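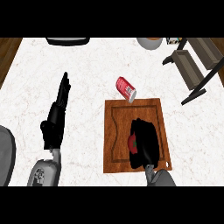

Marble countertop, cutting board on the right

Forum: Harbor Operations > Pilotage and Boarding
Topic: Pilot ladder rigging at 6 m freeboard, combination or not?

deckside_61
We board at the outer station off Hosum. Last month a bulk carrier in ballast gave us a straight ladder with a declared freeboard of 8.6 m. On arrival it measured 9.2 m from the water. The master said the draft reading was from departure and he had burned fuel since. Pilot refused, ship re-rigged with the accommodation ladder, we lost a tide. Does anybody require a fresh freeboard figure before the launch leaves the dock?

Trorkano
Yes. We ask for it by VHF two hours out and again when the launch clears the breakwater. It has to be measured on the boarding side. A list of 2 degrees on a wide ship changes the climb more than people expect.

kmarsh
Asking twice is overkill. The rule is 9 m. If it's close, ask for a combination and be done with it.

Trorkano
A combination is not automatically the safer option. In beam swell the lower platform moves toward the launch, and I have seen it come down within reach of the wheelhouse roof. On a ship at 8 m I would take a well-rigged straight ladder every time.

kmarsh
Fair on swell. I work a sheltered station so I see less of it. Still think the second call is noise on a busy channel.

V. Toledo
Launch coxswain at Benmoussa, same question came up here in December. We put the freeboard on the boarding card next to the requested ladder height above water. If the ship can't give a figure, the launch holds off until it can. Delays went up for the first few weeks and then the agents started passing the message along.

deckside_61
Is the card your own form or the port's? Ours has a box for draft fore and aft and nothing for freeboard.

V. Toledo
Our own. One page. I can send you a copy, message me here or ask the station for Visitación Toledo.

Jorkley
Side issue, but check how the ladder is secured at intermediate lengths. I still find shackles choked around the side ropes, or the whole weight hanging on a spreader step against the deck edge. Should be a rolling hitch on the side ropes, made fast to a strong point on deck. A correct freeboard figure won't help with that.

kmarsh
Agree with all of that. Trapdoor arrangements too, where the ladder hangs off the platform itself.

deckside_61
Thanks. I'll propose the single call at two hours plus a line on the card. The second call I'll leave to the duty pilot. Toledo, message sent.

Trorkano
Put "boarding side" in the wording or you will get the midships figure from the loading computer.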